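From: Cempaka Wuisan
To: Rorurel Members' List
Subject: Re: Toy library, sorting of donated stock

Dear Ms Tanasarn, dear members,

Thank you for your message, which I have discussed with the Adetti branch. I reply on the list as two other branches have asked the same thing.

Waraporn Tanasarn wrote:
> The Yeoh branch received 27 boxes of donated toys in
> February. Many sets are mixed together and few have
> their instructions. May we lend out incomplete sets,
> or must they be held back until the missing parts
> are found? We have very little shelf space left.
> Please also confirm whether the deposit applies
> to them.

Incomplete sets may be lent, provided that the label states what is missing. The item should be entered in the catalogue under code 411 and the word "incomplete" added to the title. Where the instructions are lost, a plain list of contents inside the lid is sufficient.
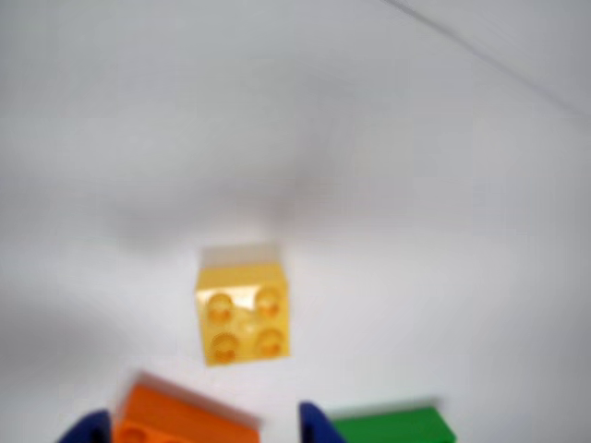
The deposit applies to all boxed sets, complete or otherwise, and is returned in full when the box comes back with the contents shown on its label. Branches should not charge families for single missing parts. Loose building bricks are to be sorted by size before they are sorted by colour, and a chunky two-by-two such as the yellow one belongs in the tubs for large bricks, even if it arrived in a box of smaller ones. Tubs are lent by weight and carry no deposit.

On shelf space, the Primisier store can take up to 23 boxes from Yeoh until the end of the quarter. Please send a list of contents with each box and mark the outside with the branch name. Unmarked boxes will be returned to the sender.

Members are also reminded that the shared catalogue is limited to 4000 entries. Withdrawn items should be deleted promptly, and duplicate entries merged under the older number.

Questions on cleaning and battery-operated toys will be dealt with in a separate message.

Yours sincerely,

Cempaka Wuisan
Lending Services, Rorurel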